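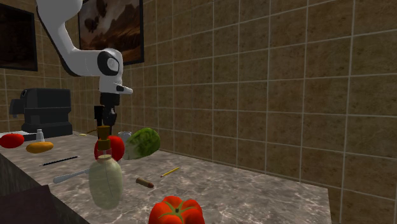
4.2 Do tier lists predict win rate?

Tier lists are the most widely read form of advice in team-based online games, and players treat them as if they were measurements. We doubt that they are. A list published on a Friday, two days after a balance patch, can rest on very few matches, and the author seldom says how many. In this section we compare the rankings given by two fan sites, Lecomte and Markitz, with match results from Javwood, a five-on-five arena game with 20 playable characters at the time of the study.

Both sites sort characters into tiers from S down to D. We turned each tier into a number and compared it with the character's win rate over the following patch cycle. Match records came from the public ladder. We dropped any match in which a player left early, and any character with fewer than 1,000 appearances in a skill bracket. The second rule removed more data than we would have liked, mostly in the top bracket, where players choose from a narrow pool.

Figure 3. Tier placement and later win rate for characters in Javwood, by skill bracket. Points are single characters; the dashed line shows an even win rate.

The agreement is weak. In the lower brackets, characters placed in the top tier won slightly more often than those in the middle, but the middle tiers could not be told apart from one another. In the top bracket the order held up better for Markitz than for Lecomte. We would not make much of this. Markitz updates its list during the patch cycle, and its authors can see the same win rates we can. A list that is revised after the results come in will look accurate whether or not its authors understand the game.

A second problem is that the lists change what people play. When a support character named Vurnmont moved up to the S tier on both sites in May, its pick rate rose sharply and its win rate fell. One reading is that the sites were wrong. Another is that many new players took up a hard character at once and lost with it. Our data cannot separate the two, and earlier studies that claim to do so rely on self-reported experience, a measure we do not trust.

It is often said that tier lists describe a character's strength in skilled hands, so average results should not count against them. This may be fair, but neither site states it on the list itself, and the claim is hard to test when skilled hands are never defined. Of the 17 update notes we read, over half gave no reason for a change beyond the authors' own play. We return to the question of player experience in Section 5, using repeat matches by the same accounts.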